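Solveig Engebretsen
23 September 2018
Print this thread | E-mail this thread

1/ I have kept books for small businesses long enough to have opinions about envelopes. A thread on receipts, expense claims and the people who hand them to me.

2/ A client brought me his whole year in a boot box last March. The box had been used for boots at some point in the same year. I could tell.

3/ It held 168 receipts. I know because I bill by the hour and he wanted to know what the hours were for. 42 of them had faded to plain white paper. Thermal paper and a sunny dashboard will do that.

4/ He could remember every one of the blank ones, he said. He held one up to the window and said "hardware." I asked how much. He said "normal."

5/ If you take one thing from this thread, take a photo of the receipt the day you get it. Then put the date in the file name. "Scan final new 2" has never helped me find a tank of gas.

6/ Mileage. Everyone drives exactly 100 miles. Every trip, to every customer, there and back. I have clients who live across the street from each other and drive 100 miles to have coffee.

7/ Write down what the odometer says when you leave and when you get home. Do it in the car. A mileage log written in one sitting, in one pen, with one very tired hand toward the end, looks like what it is.

8/ Meals. Put the name of the person you ate with on the back. "Client" is a start. "Lunch" I had worked out from the sandwich.

9/ One fellow claimed 21 lunches with the same supplier in a single quarter. I looked up the supplier. They had been married since the spring. Congratulations to both, and no.

10/ Software, since people keep asking. I moved the office from Brorker to Terkon two years ago and I still type the Brorker password every morning. Terkon is fine. It has a button marked Reconcile that asks me if I'm sure. I have never been sure.

11/ A salesman from Quinlan came by to tell me their product does my job by itself. I gave him the boot box. He was very polite about it and had another appointment.

12/ To be fair to Quinlan, it read the printed receipts pretty well. It also filed a dentist under Livestock. My client does not have livestock. He does have a dentist.

13/ Replies are asking about personal cards used for business. Please stop. If you can't stop, pick one card and use it for nothing else. I once spent an afternoon going down a card statement with a client while he said "mine, mine, work, my wife's, mine, what's that, mine."

14/ The "what's that" came to $1,324. We found out what it was. I'm not going to say what it was. He no longer uses that card.

15/ Cash. I know. You paid the man with the trailer in cash and he didn't have a receipt book. Carry your own. They're cheap, they fit in the glove box, and the man with the trailer can sign his name as well as anybody.

16/ Somebody wants to know if a bank statement is good enough without the receipt. It shows that money left. It doesn't show what came back. A charge from a big store could be printer ink or a kayak, and I've had both.

17/ (The kayak was listed as "office, misc.")

18/ I keep a list taped inside my cabinet of the best expense descriptions I've been given. "Things" is on it. So is "see other receipt," which turned up on two receipts stapled together.

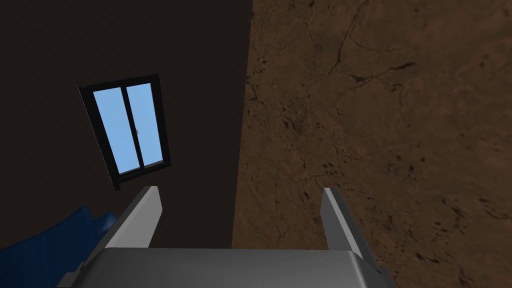 19/ What to bring me, in the order I'd like it:
Bank statements, all the pages, including the one you think is blank.
Card statements, same.
Receipts by month. Clips, please. I've lost a fingernail to a staple.
The mileage log.
Any letter from the tax office, opened or not. I'd prefer opened.

20/ And when to bring it: every month. The bookkeeping people at Suvham send their clients a reminder on the first, and I stole the idea. Around half of mine now answer it. The other half answer with a thumbs up and then I hear nothing until March.

21/ The boot box client came by again this week, by the way. He's bought a filing cabinet. He wanted to know if he could claim it, and I said sure, where's the receipt.

Print this thread | E-mail this thread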